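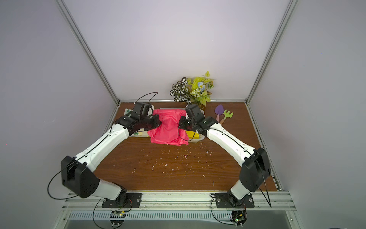
Week 8: Folding and sorting

I teach this the way Aileen Catacutan taught me — start with the soft stuff. Read pages 4 to 30 before class, please!
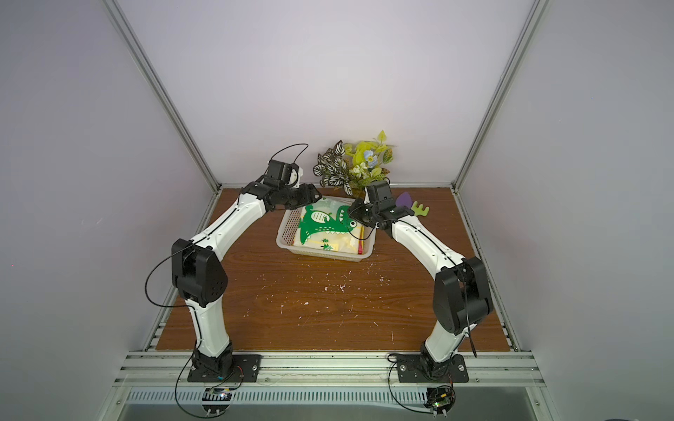 Basket on the table.

Knits go in folded, never hung (hangers wreck the shoulders). Jennylyn Padilla has spare care-label charts if you lost yours in August.

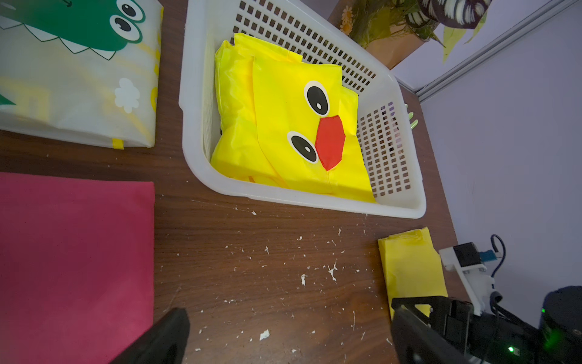 Prints

Turn them inside out to wash, and iron around the design. Homework is due Thu 23 December.

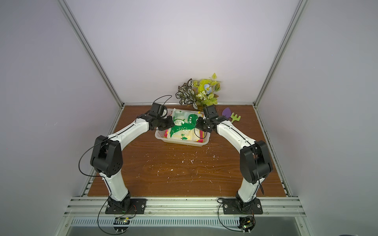

Basket with colorful packets.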